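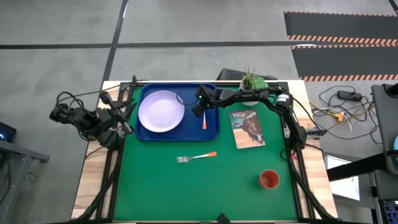

Blue tray on the green work surface, with the orange-handled utensil.

Week 3 notes: Feeding the senior cat

Hi all, these are the notes I promised for the Prarnia evening course. I talked too fast in the second half (sorry!), so I've written that part out more fully.

Where we left off: a cat is usually called senior somewhere past ten, but please don't switch foods on a birthday. Look at the animal in front of you. Is she dropping weight along the spine? Is she leaving kibble and licking up the gravy? Write it down, with the month next to it, so your vet has something to work from.

Weighing. I weigh my own two on a baby scale, same time of day, before breakfast. Say a cat goes from 5 kilos to 4.4. That's 600 grams, and on a cat that's a LOT, even though you'd hardly feel it when you pick her up. Weight loss with a good appetite needs a vet visit, full stop. Thyroid trouble, diabetes and kidney disease can all start that way, and you can't sort them out at the food bowl.

Water. Older cats often drink too little, and wet food helps more than any fountain I've bought (I've bought several). Try a wide, shallow bowl, well away from the litter box. You can stir a spoonful of warm water into each meal too. If she suddenly starts drinking much more than usual, call the clinic.

Warming food. Somebody asked how warm. I aim for just under body heat, so 37 Celsius at the very most, and I stir it well and test it with a finger. Microwaves leave hot spots! Leftovers come up after 20 minutes at my house.

Changing foods. Go slowly, a week at least, mixing in a little more of the new one each day. A cat who stops eating altogether for a day should be seen. Don't wait her out, cats can get very sick from that.

The Dlamini worksheet (the one with the body condition drawings) is due next time. Do it with a real cat if you can borrow one. Run your fingers over the ribs, then look down at the waist from above.

For next week, read the Hukley chapter on teeth and bring one food label from home. Dry, wet, treats, anything goes. We're in the Cillodmont room again, and the door by the parking lot sticks, so push hard.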